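Visit to the former prison at Grulomside

In January I visited the old women's prison at Grulomside, which the city wants to turn into apartments and a small school of crafts. The group had 17 people, most of them neighbors. Our guide was Marijke Verbeke from Mazurek, the developer that won the site.

We started at the gate house at 9 in the morning. The walls there are very thick, and the company will keep them. The east wing is in worse condition – the roof was open for eight winters, and we could only look inside from the door. Mrs. Verbeke told us that 338 women lived in this wing in its fullest year. The cells will be joined two by two, so that each apartment gets a second window.
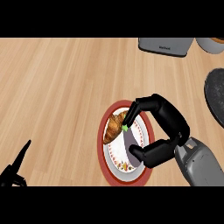 Red-bordered plate on the wooden tabletop.

After the yard we went up to the chapel. Zbigniew Kaczmarczyk, who grew up on Hustine Street behind the wall, asked about the parking. He was not satisfied with the plan, and I must say that I also did not understand where the visitors of the school will leave their cars. The drawings show a ramp, but the street there is narrow and the bus stops on it.

The chapel itself is beautiful. Its floor will be repaired by Zendinano, a local workshop, and the bell stays.

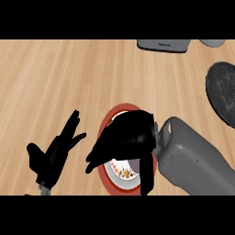
Will the old cemetery be moved?
The cemetery stays in its place, and the path to it will be open to the public during the day.

The next visit goes through the laundry building, which was locked when we came. Please bring strong shoes, the yard has many loose stones.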